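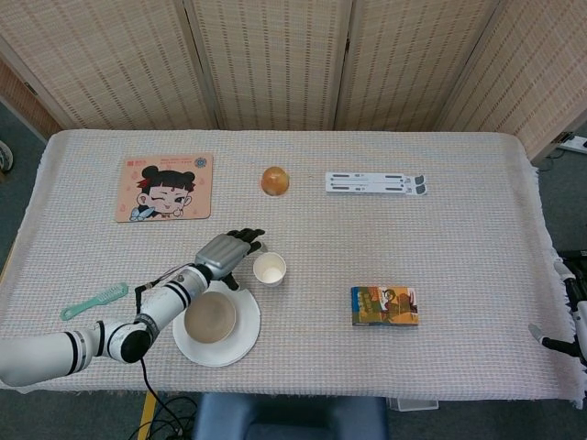 Projektbericht: Einem Roboter zeigen, wie man einen Becher anfasst

Gruppe 4, Praktikum Robotik, Betreuung: Américo Moreira
Verfasst von Iolo Landeg, Zodwa Mabuza und Sohail Tanoli

1. Aufgabe

Laut Aufgabenstellung sollten wir einem zweiarmigen System per Fernsteuerung beibringen, Gegenstände auf einem gedeckten Tisch zu greifen und umzustellen. Das Wort »beibringen« ist großzügig gewählt. In den ersten zwei Wochen haben vor allem wir gelernt, und zwar Demut vor Pappbechern.

Verwendet wurde die Steuersoftware Temgate in der Version, die auf dem Laborrechner installiert war. Eine neuere gibt es wohl, aber Riku Katayama, der das Labor vor uns genutzt hat, riet uns per Zettel am Monitor dringend davon ab. Wir haben auf den Zettel gehört.

2. Aufbau

Die beiden Arme stehen links und rechts vom Tisch und greifen von der Seite her hinein. Auf dem Tisch liegt eine gewebte Decke mit Fransen. Sie war Sohails Vorschlag, damit die Umgebung »wohnlich« wirkt, und sie hat uns mehr Arbeit gemacht als alle anderen Gegenstände zusammen: Sobald ein Finger zu tief aufsetzt, wandert der Stoff mit und mit ihm alles, was darauf steht. Als Hintergrund dient der beige Paravent.

Die Gegenstände haben wir aus eigenen Beständen zusammengetragen: weißer Pappbecher, Schale auf Teller, ein mintgrüner Kamm, eine runde Frucht, ein flach zusammengeklappter Laptopständer, eine bunt bedruckte Schachtel und ein Mauspad mit einer zwinkernden Zeichentrickfigur. Zur Herkunft des Mauspads machen alle Gruppenmitglieder unterschiedliche Angaben.

3. Durchführung

Eine Person steuert, eine sagt an, eine protokolliert. Gesteuert wird mit zwei Handgriffen, deren Bewegung Temgate auf die Arme überträgt. Die Finger öffnen und schließen über den Zeigefingerhebel. Jede Vorführung beginnt mit einer geöffneten Hand über dem Objekt und endet, wenn das Objekt steht oder wenn die ansagende Person »Abbruch« ruft. In der ersten Sitzung war das zweite Ende deutlich beliebter.

Insgesamt haben wir 347 Vorführungen aufgezeichnet. Geplant waren 1000, eine Zahl, die aus unserem Exposé stammt und von Leuten geschrieben wurde, die noch nie einen Roboterarm ferngesteuert hatten (uns). Die Rohdaten liegen auf dem Laufwerk Nyamweya im Ordner der Gruppe, die abgebrochenen Versuche getrennt davon.

4. Beobachtungen

Der Becher. Man fährt von schräg oben an, hält über dem Rand inne und senkt dann ab. Das Innehalten fühlt sich beim Steuern wie Zögern an, und genau so hat das trainierte Modell es übernommen. Es hängt über dem Becher wie jemand vor dem Buffet, der nicht der Erste sein will. Zodwa hat daraufhin eine zweite Serie ohne Pause gefahren. Das Modell greift seitdem schneller und gelegentlich daneben.

Der Kamm. Liegt flach und schräg auf dem Stoff und lässt sich aus der Ferne schlecht fassen. Einen Griff quer zur Längsrichtung haben wir nach neun Versuchen zur Standardmethode erklärt, vor allem aus Erschöpfung.

Die Frucht. Rollt.

Teller und Schale. Wer die Schale am Rand nimmt, hebt manchmal den Teller mit an. Im Protokoll haben wir das zunächst als Erfolg gewertet, bis Herr Moreira nachfragte, was denn die Aufgabe gewesen sei.

Das Kabel. Es läuft am linken Arm entlang und hängt vor der Tischkante herunter. Bei weiten Bewegungen nach hinten sollte man es im Blick behalten. Wir haben es meistens im Blick behalten.

5. Auswertung

Das Modell lief über Nacht auf dem Rechner Clerken, insgesamt rund 2880 Minuten in mehreren Anläufen. Beim Becher kommt es brauchbar zurecht, solange er ungefähr dort steht, wo er auch beim Vorführen stand. Weiter hinten auf dem Tisch sinkt die Trefferquote spürbar. Für den Kamm reicht die Datenmenge nicht, für die Frucht vermutlich keine.

Auffällig war, wie sehr sich die Handschrift der steuernden Person durchsetzt. Die Vorführungen von Iolo enthalten eine kleine Schleife vor jedem Griff, die er selbst nie bemerkt hat. Das Modell macht sie jetzt auch.

6. Offene Punkte

Vorführungen mit beiden Armen zugleich fehlen noch fast vollständig. Die nächste Gruppe sollte außerdem die Decke mit Klammern befestigen und die Becherposition stärker variieren. Der Zettel am Monitor hängt noch, wir haben eine Zeile ergänzt.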